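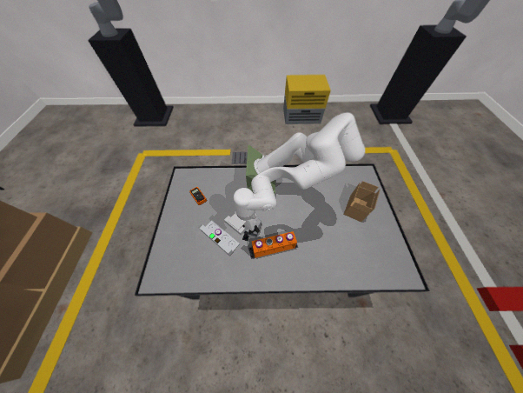 The new bench in simulation, with the orange module, the multimeter and the arm.

Since August our corner of Trotoditz has been getting ready for the arm. So far we have mostly met it on a screen, where the floor is clean, the yellow lines are unscuffed and the cardboard box has no one's lunch in it.

The plan, as explained on Monday by the people from Gajewski, is that it takes over the modules and we take over "exceptions". I asked what an exception was. It is whatever the arm can't do, so my job is now defined by somebody else's shortcomings – a promotion of sorts.

We did 1,686 modules last month by hand. I don't love them. My thumbs don't either. But 30 of us used to talk over that work, and you can't gossip while watching a status light in case it changes colour.

The multimeter stays, I'm told. Testing is still ours for now, and there's a 2 day course at Cisatwood on how to stand outside a yellow line. I have put my name down. The sandwiches there are supposed to be good.

Print this post | E-mail this post

This site uses cookies. By carrying on reading you agree to our use of them. OK

Contact | © Notes from the Bench | Back to top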